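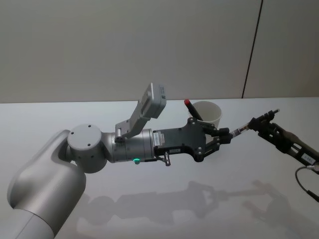 Worktops and benches: cleaning, sealing and small repairs

By Ardalan Shojaei
Last revised Saturday, October 24, 2026

A pale work surface shows every mark, and most of the marks are easy to remove if the right thing is tried first. The notes on this page cover melamine, high-pressure laminate, painted board and solid surface. Oiled timber and natural stone have their own pages.

Find out what the top is made of

Look at the underside near a corner, or inside a cable hole or sink cut-out. Melamine-faced board has a thin printed layer over chipboard and usually a separate edge strip. High-pressure laminate is thicker, close to 1 mm, and a dark line is often visible where the sheet meets the edge. Solid surface is the same colour all the way through. Painted board will show brush or roller texture under a low torch.

If none of this settles it, treat the top as melamine. It is the least forgiving of the four.

Routine cleaning

Warm water with a few drops of washing-up liquid, applied with a well-wrung cloth. Wipe again with plain water, then dry. The second wipe matters more than the first: detergent left behind dries to a film that holds dust, and a top that looks grey a day after cleaning usually has soap on it.

Do not use cream cleaners, scouring pads or melamine foam blocks on a gloss finish. Foam blocks are a fine abrasive and leave a dull patch that can be seen from an angle for the life of the top. On a matt finish they can be used lightly, once or twice a year.

Stains

Tea and coffee: bicarbonate of soda mixed to a paste with water, left for ten minutes, lifted off with a damp cloth. Do not scrub.

Ballpoint and marker: isopropyl alcohol on cotton wool, working inwards from the outside of the mark. Change the cotton wool as soon as it takes up colour.

Adhesive from labels: warm the label with a hairdryer on the low setting and peel slowly. Remove the residue with white spirit, then wash with detergent. Keep white spirit off solid surface and off paint.

Turmeric: bicarbonate paste first. What is left will often fade in daylight over a week or two.

Rust rings from tins: lemon juice for five minutes, rinsed well. Never leave any acid on a top overnight.

Metal marks: grey lines left by pans or vices are metal deposited on the surface, and look like scratches until cleaned. A non-scratch cream on a soft cloth will take them off matt laminate. Test near the back first.

The joint at the wall

Water gets into board through the edges. The back edge is the one that is hardest to dry and the one most often left unsealed.

1. Cut out old sealant with a plastic scraper. A steel blade will chip the face.
2. Clean both sides with isopropyl alcohol and leave for an hour.
3. Measure the gap in several places. Up to 5 mm can be filled with sealant alone. Anything wider needs foam backer rod pushed in first.
4. Mask both sides, leaving 3 mm of top and 3 mm of wall exposed.
5. Apply neutral-cure silicone in one pass and tool it once with a wetted profile.
6. Pull the tape while the silicone is still wet.
7. Keep the joint dry for 24 hours.

The Pretora neutral-cure sealant I used on the utility room bench in June has kept its colour so far. A tube covered both back joints with a little to spare. Acetoxy silicone, the sort that smells of vinegar, is cheaper and will do for laminate, but it should be kept away from bare metal and mirrors.

Chips and lifted edges

Small chips in laminate can be filled with coloured paste. Overfill slightly and level with the edge of a plastic card before the paste skins over. Two thin fills shrink less than a single deep one.

For a lifted edge strip, warm it with an iron through a sheet of baking paper, medium heat, no steam. Press it down with a block of softwood and hold until cool. If the strip has no glue left on it, scrape both faces and use contact adhesive.

Swollen chipboard cannot be pressed flat again. Let it dry fully, sand back the high part, seal with thinned varnish and cover it with a new strip.

Levelling a freestanding bench

Put the level along the length, across the width and then on both diagonals. Adjust the feet at the lowest corner first. My own bench is 84 cm high at the front left foot and needed 17 mm of packing at the back right, the floor being an old garage slab. Hard plastic shims are better than folded card, which compresses and takes up damp.

Check again after a month under load.

Reader's correction

Kamran Mohammadi writes that the hairdryer method for labels does not work on foil labels, which spread the heat and soften the edge strip before the glue lets go. He soaks them with cooking oil under cling film for 40 minutes and then scrapes with an old bank card. I have tried this on two foil labels and it worked on both. Wash the oil off thoroughly before sealing or filling anywhere near it.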